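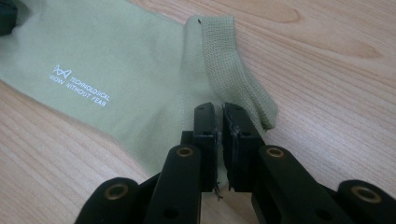 Day four of not running and I'm already unbearable. So, typing instead. Kettle's on, left foot up on a cushion, bag of peas doing its thing.

The short version: signed up for the Larnamby loop in May, because everyone at work was doing something in May and I panicked. Did it. Finished it. Would not call it running for the last third.

The long version is mostly about feet.

I'd trained on the canal path, flat as a tray. Larnamby is not flat. The map said 1,282 metres of climb and I read that and thought, fine, that's spread out. It isn't spread out! It's nearly all in the first half, up the back of Skimiton, on a track that's half stream. Then you come down the other side and find out what your toes are for. By the gate at the bottom both little toes had gone numb and then, a mile on, very much not numb.

I blame the socks. Old cotton ones, the sort you get in a bundle from the supermarket and then own for nine years. I have read so many times that cotton is a bad idea for long days. Read it, nodded, put the cotton ones on. Blister on each heel, one under the ball of the left foot the size of a broad bean, and a toenail I won't go into.

Things I have since learned, mostly from the woman in the shop at Ganier, who was very patient with me:

Size up your shoes before you blame them. Feet swell on a long day, mine more than most apparently. I'd been in a half size too small for two years.

Seams. Turn a sock inside out and run your thumb along the toe. If you can feel it now you'll definately feel it at mile twelve.

Thin under thick works for some people. Didn't for me, just gave me two socks' worth of rucking up. Worth a go on a short one before you write it off.

Change them halfway. I used to think this was a faff for serious types. Did it on a walk last month, sat on a wall for three minutes, dry pair on, and it was like somebody had handed me new legs.

Tape before, not after. Obvious. I'd always done it after.

Washing too. Fabric softner is apparently a bad move with the technical ones, something about coating the fibres so they stop shifting the sweat. Mine go in cool, inside out, no softener, and over the airer. The tumble dryer did for my first decent pair in one go, they'd fit a toddler now.

Money, while I'm moaning. I had set aside £200 for the whole silly project, entry and train and a bed for the night. Came to more like that again by the time I'd bought shoes. Not a cheap hobby whatever they tell you. You can run in any old thing, yes, and then you have my heels.

The B&B was nice though. Metwally House, up a lane with grass down the middle. Breakfast from six, which on race morning is worth more than a sea view. Porridge, toast, a banana for the pocket. They had a washing-up bowl ready by the back door for people coming in afterwards, hot water, salt, towel on the chair. I could have cried. Might have, a bit.

There were 150 of us at the start and I'd guess I saw most of them go past. No shame in it. A man in a bin bag overtook me on the steep bit, eating a pork pie. Marshals lovely all the way round, jelly babies at the top, fog at the top as well so no view at all. My race number was 2,643, no idea why, must be some system.

What else. Oh, the train home. Don't take your shoes off on the train home. You won't get them back on and you'll be walking across the station in wet socks carrying your trainers like a shoplifter.

Plan from here: rest till the heels close up, then short and slow. Canal first. Then maybe that hill behind the allotments, up and down, till my toes get the idea. The entry form for next year's Larnamby is open in another tab. Not filled in. Just open.

Peas have thawed. Going to swap them for the sweetcorn and find something for tea that isn't peas or sweetcorn.

If anyone has a view on toe socks, the glove ones, tell me in the comments. They look ridiculous and I'm coming round to them.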